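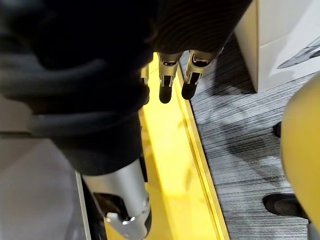

Skovstead Long Work Surface, Yellow

Item 797
Sold by Grastell

The Skovstead is a long work surface in bright yellow for benches, packing tables and sorting stations. It gives you one strong color to work against, so small dark parts are easy to pick out. Gray and silver parts show up well too.

It is sold as a surface only. Legs, frames and brackets are ordered separately. If you already have a Vedevine bench frame, choose the Vedevine fitting when you order and the mounting kit will be packed with it.

Sizes

Standard length: 1,000 mm
Long: 4,000 mm
Depth, both lengths: 496 mm

The long size ships in one piece. Please measure doorways, stairs and elevators before ordering. We can't cut a surface after it has left the warehouse, and cut pieces can't be returned. For a length between the two, order the long size and enter the finished length in the notes box at checkout. Cutting adds a few working days.

Color

Yellow is the stock color. Each order is filled from a single batch. If you are adding to surfaces you bought earlier, put the old order number in the notes and we will match it as closely as we can. Colors on a screen vary, and a small sample can be sent by mail.

Bright lighting from directly overhead can cause glare. Moving the lamp to one side usually helps. Metal tools and parts may pick up some yellow in their reflections, so use a neutral background for color checks or product photos.

Cleaning

Wipe with a soft cloth and mild dish soap, then dry. Do not use scouring pads, bleach or paint thinner. Remove tape the same day if you can. Marker should be tested on a corner first. Do not cut directly on the surface; use a cutting mat.

In the box

Work surface, in the size ordered
Fixing screws
Fitting sheet
Mounting kit, Vedevine orders only

Delivery

The standard length goes by parcel. The long size goes by freight and needs two people to unload. Check the wrapping before you sign and write any damage on the delivery slip.

Goes with

Mkhize edge tray
Mkhize clamp lamp
Vedevine bench frame, fixed height
Vedevine bench frame, adjustable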